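FOR IMMEDIATE RELEASE

Grevar Renews "Drellia" for a Second Season

Streaming service Grevar announced today that its half-hour comedy "Drellia" will return for a second season of 12 episodes. Production begins in November, and both lead actors will return to their roles.

The series, produced by Flunditz Pictures, follows two sisters who inherit a failing radio station in the small town of Shin and move into the apartment above it.
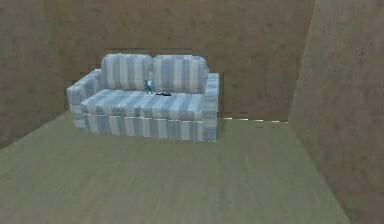 The first season drew 3,017 entries in the service's viewer story contest, in which fans proposed a call-in segment for the station's late-night show. The winning entry will be performed in the new season's opening episode.

Season two picks up the morning after the station's license hearing. The story will spend more time with the people of Shin, including the rival station manager introduced in last season's finale. Two episodes will be set entirely during live broadcasts and will run nearly an hour each.
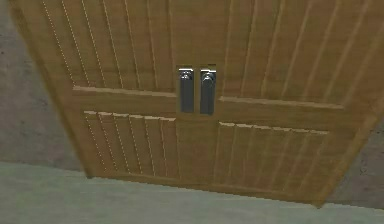

Double-door wooden cabinet with metal handles.

All episodes of the first season remain available to Grevar subscribers. A premiere date and guest cast for season two will be announced at a later time.

About Flunditz Pictures
Flunditz Pictures develops and produces scripted comedy for television and streaming.

Media inquiries: Grevar Press Office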